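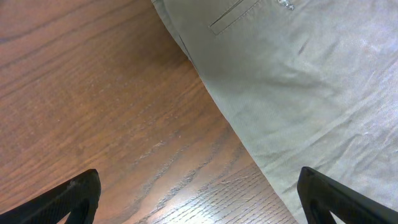 Why do period dramas run episode recaps before the credits?

Networks use them to bring back viewers who skipped a week, and the recap fills time already paid for. Killgate, a family saga set in a mill town, spends 107 seconds on its recap each week. I think that is too long. The recap also picks out the one minor character who matters that night, so the plot is given away early.

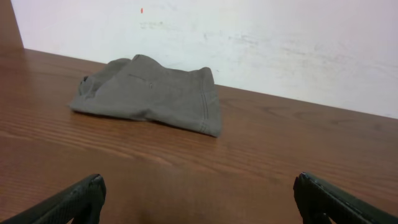
Would a shorter recap hurt ratings?

Ratings depend far more on the time slot. Mostside cut its recap to 17 seconds in November and kept its audience. Its writers put the missing facts into dialogue, where they belong. Killgate should do the same and give the time back to the Cárdenas plot, which has had one scene in three episodes.

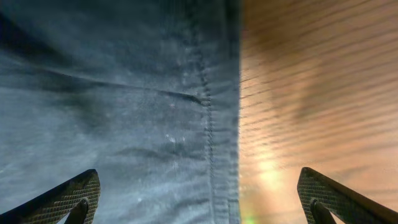
Blue-gray fabric with a stitched seam near the edge.

Bríd Sheehan writes on television.

15 comments | 107 shares

Related
Mostside: the case for slower episodes
Zastance and the two-hour finale

Contact | Copyright | Back to top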